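Home Guides Tickets Parts Contact

4 min read

Ticket 147: Brullero washer stops before final spin, shirts come out soaking

Opened by: Tonantzin Xolalpa, Brostelside
Handled by: Hermenegildo Pacheco, Lasport support desk
Status: Solved

Tonantzin's first message

Hi! I love this washer, let me say that first. It's quiet, it gets collars clean, and my neighbor bought the same one after hearing me go on about it. But since early May it has been quitting before the last spin. The drum slows down, sits there thinking, rocks back and forth a few times and then the panel goes to End as if everything went fine. Clothes are dripping. No error code at all. It does it with shirts and light stuff, and never with towels, and that's the part I can't get my head around.

Already tried: pulling the plug overnight, cleaning the filter (one button, one hair tie), a different detergent. Same thing every time.

Reply from Hermenegildo

Great write-up, and the towel detail is gold! A Brullero that rocks back and forth before the spin is trying to spread the load. If it can't get things even it tries again, and after enough tries it gives up and ends the cycle without telling you. I would love for it to show a code there, and I've put in a request for one.

So two suspects. Either the machine isn't standing level, or the water isn't leaving fast enough and it refuses to spin up with water in the tub. Could you run Drain & Spin with the drum empty and tell me what it does? Please also put a level on top, front to back and then side to side.

Tonantzin, same evening

Empty drum: spins up beautifully, full speed, sounds like a little plane. Level: side to side is perfect, front to back the bubble is touching the line. I hadn't checked it since we moved the washer to paint behind it. Hmm!

Then I did a small load of work shirts on Quick 30 and it quit again. Took them out and spun them again by themselves, and that worked on the second try. So it can do it, it just doesn't want to.
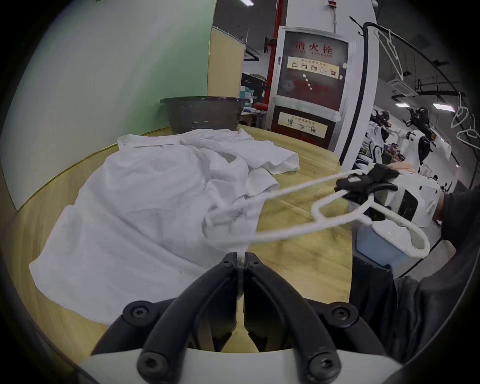 I also listened to the drain this time, with my ear more or less on the side panel. The pump runs, I hear water going, then it gurgles, and a bit later I hear water coming back. Is that normal? It sounded like a bathtub in reverse.

Reply from Hermenegildo

Not normal, and I'm so glad you listened! Water coming back usually means the drain hose is pushed too far down the standpipe, or the loop behind the machine has dropped. You mentioned moving it to paint, so I'd bet on the hose. An empty drum has very little water to get rid of, so that test can pass even with a bad hose.

Please do these in order and run one load after each, so we know which one did it:

1. Switch off at the wall and pull the washer forward. Check the hose for kinks.
2. Hook the hose back over its plastic guide. The end should go 4 inches into the standpipe and no further.
3. Turn the front feet until the bubble sits in the middle, then tighten the lock nuts up against the cabinet. People skip the nuts and the feet walk.
4. Wash one medium load of shirts on Normal, with spin on High.

Tonantzin, two loads later

Found it! The guide had popped off and was lying on the floor, covered in paint specks, and the hose was stuffed so far down the pipe that I had to tug it out. After step 2 the gurgle was gone, but it still rocked for a long time before spinning. After step 3 it went straight into the spin like it was new. So it was both! I am 100 percent delighted. The shirts came out barely damp, and I ironed two of them right away just because I could.

One more question, my guide has a crack in it. Is that a part I can get?

Reply from Hermenegildo

Yes, ask for the Brullero hose guide at the Salinas parts counter. It snaps on with no tools. Until then a loose cable tie around the hose and pipe will hold it, just don't pull it tight enough to pinch.

I've added "listen for water coming back" to our no-spin checklist, with thanks to you. Closing the ticket, and it will reopen by itself if you reply.

Tonantzin

Cable tie is on. Going to level my neighbor's now!

Previous ticket Next ticket Back to top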